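Checking the Plan Before the Arm Moves

Yanling Song joined Kestance three years ago to work on motion planning. These days she spends most of her time on the layer above it, the software that decides what the arm should do next and whether the last step worked.

"People ask me about trajectories," she says. "The trajectories are fine. What goes wrong is that the planner thinks it's on step four and the world is still on step three."

Her team's tool, Zusley, sits between the task planner and the controller. The planner proposes an action, and Zusley compares what it expects to see afterward with what the perception model reports. If the two disagree, it can retry, replan or stop. Most of the development happens in simulation, on tabletop jobs such as putting shaped pieces into matching holes.
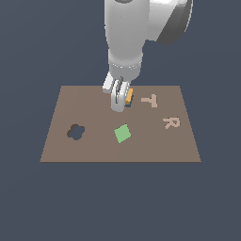 Insertion is a good test, Song says, for a dull reason. "A piece can be two millimeters off and look finished. The gripper covers half of what you need to see. So you have to decide how much you trust the estimate, and for how long."

The first version checked the board after every motion. It was accurate and too slow to use. The current one keeps a confidence value for each piece and lowers it whenever the arm blocks the view. Once the value drops below a threshold, the arm backs off and looks again. In January the team ran the full set of 15 board layouts and completed 94 percent of the insertions.

Song doesn't make much of the number. "It's our simulator and our boards," she says. "I'd like to see someone else's."

That may come soon. Adach, which builds the physics engine her group uses, has asked for the test layouts, and two engineers at Després are writing an adapter for their own controller. Song is still working on the logs — she wants each replan to record which check failed, in words an operator can read.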